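## 4. What people say a reflection looks like

### 4.1 The bauble problem

Anyone who has asked a room of adults to draw the reflection in a Christmas bauble will know the silence that follows. People have looked into shiny round things all their lives: spoons, kettles, doorknobs, the hub caps of other people's cars. Asked to say what they saw, they tend to describe a flat mirror that has somehow been made round, with the room inside it shrunk but otherwise well behaved. Walls stay upright. Tables keep their corners. The person looking is very often missing altogether, a modest omission that Wuisan has called, in seminars, "the vampire response".

Our interest lies in the words people use for this, and less in the optics, which have been in good order for a long time and do not need our help. The Firnitz interviews gave us 124 usable accounts of curved reflections, gathered from adults in and near the town who were paid in cake vouchers. (The vouchers were accepted at one bakery only. This affected recruitment in ways discussed in Section 6.) Each person was asked to describe, from memory, what they would see in a polished ball held at arm's length, and then to do it again with a ball in front of them.

The accounts from memory were fluent and mostly wrong. The accounts with the ball present were right and barely grammatical. Speakers who had used "reflects" and "shows" without trouble a minute before fell back on "goes", "sort of goes", and in one case a hand movement that the transcriber has rendered as [swooping]. We had planned a coding category for verbs of bending. We ended with one for verbs of giving up.

### 4.2 Big at the middle, thin at the rim

Two regularities survive the swooping. First, speakers treat the centre of the ball as the place where things are and the rim as the place where things go. Objects "slide off", "get pulled round" or "run out" towards the edge, although nothing in the ball has moved. Jasari's term for this, *rim drift*, is adopted here, partly because it is apt and partly because our own term was longer.

Second, pale plain surfaces cause more trouble than busy ones. Given a striped curtain, speakers could follow a stripe and report its fate. Given a bare ceiling, they could not decide whether the ceiling was in the ball or the ball was simply that colour. Figure 4 has the same difficulty: the upper right of the sphere carries faint streaks and smudges that could be taken for a lightly textured wall or ceiling, and there is very little to hold on to while making up one's mind.

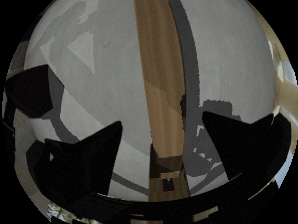 **Figure 4.** Rendered view of a reflective sphere, mostly pale grey-white, with two dark gripper fingers in front of it and black at the upper corners.

### 4.3 The trouble with "distorted"

The word *distorted* appears so often in the interviews that we considered charging for it. It does at least three jobs. Some speakers use it for shape, as one would expect. Others use it for size, so that a lamp which has kept its shape and merely become tiny is "all distorted". A third group uses it as a complaint, much as one might describe a bus timetable.

Mandagi's earlier study in Trovville, carried out one July in a library without working blinds, took the word at face value and reported that speakers there were unusually sensitive to changes of shape. We have been through the same recordings and are less sure. In 20 of them the speaker says "distorted" before looking at the ball. It is possible that the people of Trovville are quick. It seems more likely that they had been told the study was about distortion, a detail that appears in the consent form under the heading "Distortion Study".

Yeoh's objection, made to us in writing and at some length, is that none of this matters, as listeners understand perfectly well what is meant. We put the point to a small test. Accounts from the first task were read aloud to new listeners, who were asked to sketch what had been described. The sketches agreed closely with one another. They did not agree with the ball. Yeoh regards this as a success for communication, and on a narrow reading of the term we suppose it is.

The test has an obvious weakness in that the listeners, too, were drawn from Firnitz, and several asked about the vouchers.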